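Home | Projects | Join a team | Calendar | Shop hours | Contact

Filed under: Open calls, Student robotics

Call for participants: Abella team, summer build

The Suvden Robotics Club is looking for new people for Abella, our two-armed household robot project, and we'd love to hear from you even if you have never touched a robot before. We start in June and run through the end of summer session. There are 20 places on the team this time, the most we've ever been able to offer!

Abella lives mostly in simulation. We build rooms, fill them with things, drop a robot into the middle and try to get it to do small household jobs: pick up a carrot, move a dish, put something on a shelf without knocking over everything next to it. If you've ever watched a toddler try to pour juice you have a fair idea of our success rate. It's getting better, though, and some of last semester's runs had the whole lab on its feet.

Our kitchen set is called Zirker, after the diner where the first version got sketched on a placemat. We have 245 objects in the library so far, made or adapted by students, and they range from plain bowls to some very strange pieces that people modeled late at night and got attached to. You'll be adding to it from your first couple of weeks. Lighting, wall colors, textures and object placement can all be changed, so the robot doesn't just memorize one kitchen.
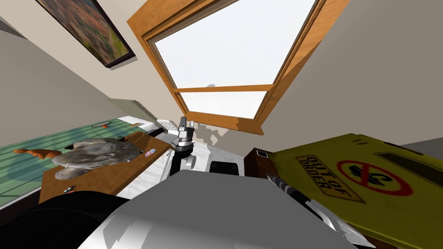 A simulated kitchen run, with one gripper raised toward the window and the carrot on the green striped counter.

What you'd be doing depends on what you like. We have four small groups and you can switch between them after a month.

Scene building. You make rooms and objects and set up the tasks. Good for anyone who draws, plays with 3D software, or has opinions about furniture. The work involves a lot of fixing things that float slightly above the table.

Driving. You steer the robot by hand through each task using our controller setup (we call it Nurken) and record your runs. It takes patience and a bit of practice. Our drivers logged 217 clean runs last semester and would very much like company. Gamers tend to do well here, and so did a cellist and two people from the pottery studio.

Learning. You take the recorded runs and train the models that let the robot try the job without a driver. Some Python is needed for this one, or a real willingness to pick it up fast. Arnel Dagdag leads the group and holds a beginners' table every week where no question is too basic.

Checking and writing up. You watch runs back, tag what went wrong, and keep the notes the rest of us depend on. We need careful people here more than anywhere else. If you like spreadsheets, please, please write to us.

Time: plan on six hours a week. Two of those are the team meeting, which starts at 5:30 p.m. and usually ends with food. The rest you can do in the lab or from home if your computer is up to it. The lab has eight workstations and you can book them in blocks.

Who can apply: any enrolled student, any major, any year. Incoming students who have accepted their place are welcome too. You do not need your own equipment. There is no fee, and the club pays for software. We can't pay team members, but the project can count for independent study credit if you arrange it with your adviser before the session starts — ask Rowena early, the form takes a while.

At the end of the summer we hold a task day. Each group picks a job the robot has never been trained on, in a kitchen it has never seen, and we all watch what happens. Last year's best attempt ran 89 seconds and ended with a cup standing upright in the right place, and you would have thought we'd landed on the moon. Families and friends can come.

To apply, send us a short message with your name, your year, which group sounds most fun, and a paragraph on something you have made or fixed. It can be anything: a bike, a quilt, a game level, a very good sandwich. We don't ask for a resume or grades. If you have a link to some work, put it in, but a plain paragraph is fine.

We'll write back to everyone by the end of the month. There's a casual chat in the lab before places are confirmed, mostly so you can try the controller and see whether you enjoy it. If we run out of room, we keep a list for the fall team and those people get first pick of the groups.

Questions about credit, scheduling or access needs go to Rowena Ignacio, team coordinator. Questions about the code or the simulator go to Arnel. Or stop by during shop hours and ask whoever is at the front bench.

Suvden Robotics Club | Contact the Abella team | Back to top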